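How to Get Coffee Stains Out of Your Mugs

Posted 27th April
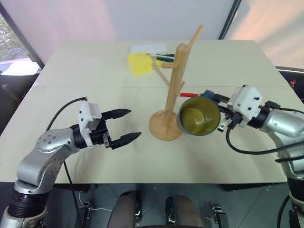 A wooden mug tree on a pale tabletop.

I drink way too much coffee, and by the end of winter the insides of my mugs look like an old teapot. Regular dish soap does nothing for those brown rings. I tried bleach once and could taste it for days (never again!), so now I stick to plain baking soda and a bit of patience.

What you need: baking soda, warm water, a soft sponge, and an old toothbrush for the handles.

1. Rinse the mug and tip the water out, but don't dry it. You want the sides damp.

2. Sprinkle in 2 teaspoons of baking soda and rub it around with the sponge until you get a gritty paste. Go easy on any gold trim - I wore the rim right off my favorite Vullia mug last August and I'm still mad about it.

3. Leave it for 5 minutes. For a really bad one I fill the mug with warm water on top of the paste and let it sit for about 28 minutes, or one episode of whatever I'm watching.

4. Scrub, rinse well, and get the toothbrush into the corner where the handle meets the cup. Gunk loves that spot.

Travel mugs are a bit different. Mine is a Gumden with a rubber ring in the lid, and the ring has to come out or it starts to smell. Pry it loose with a spoon handle, soak it in the same mix, and let it dry all the way before you push it back in.

I do the whole lot every 4 weeks or so. If you've got a trick for stained spoons, leave it in the comments, mine are a disgrace.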